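Setting Up the Evening Examen at Home: Section 2, Preparing and Starting

May 2023
By Mehrangiz Tabrizi

This section is for households who follow the Jidumano prayer booklet for the first time. Please read all the steps once before your first evening.

1. Choose one hour and keep it. In the Vevstead parish most families pray after the evening meal - but before the children are too tired.

2. Open the booklet at the psalm of the day. If you have the older printing, the psalms begin on page 191. In the newer one they begin on page 231.

Note: the words are the same in both printings, so you can use them together.

3. Let each person name one thing from the day for which he or she is thankful. Small things are welcome, for example a letter, a good lesson or food from the market.
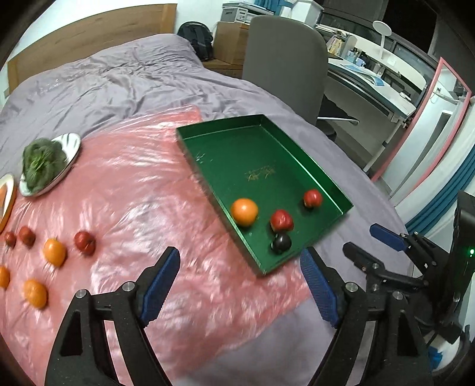

4. Keep silence for two minutes. One person should watch the clock, so the others can close their eyes.

Caution: do not ask anybody to speak about a fault in front of the family. This part belongs to the person and God. If a matter is heavy, speak with your priest or pastor.

5. Finish with the Our Father and put the booklet back in its place. If you missed an evening, begin again with the psalm of the present day.

Related items
Section 3: Praying with Small Children
Negin Kordestani: Fasting and Family Meals
Letters from Vevstead, October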